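Subject: Re: dye colors for the October quilt swap

On 29/08/2026, Sigita Urbonaitė wrote:

> I have 54 squares cut and can't settle on a border. Is purple too much next to yellow?

Sigita, go for it! I tried purple with yellow and a soft peach on my Benuvthorpe quilt last winter and I still love it (the peach calms the other two right down). I used 72 squares, six inches each, and hand-tied the whole thing.
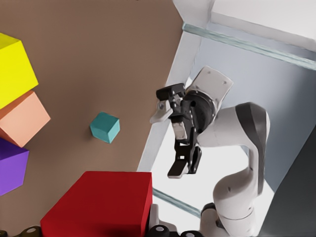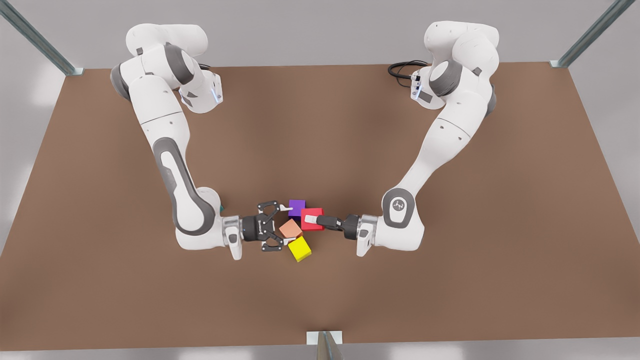 Should the border be washed before you sew it on? Wash it cold with a scrap of white cotton, and if the scrap picks up any purple, wash it again.

I've got plenty of Hustska thread left over, so tell me if you want a spool. So excited to see this one on the table in October!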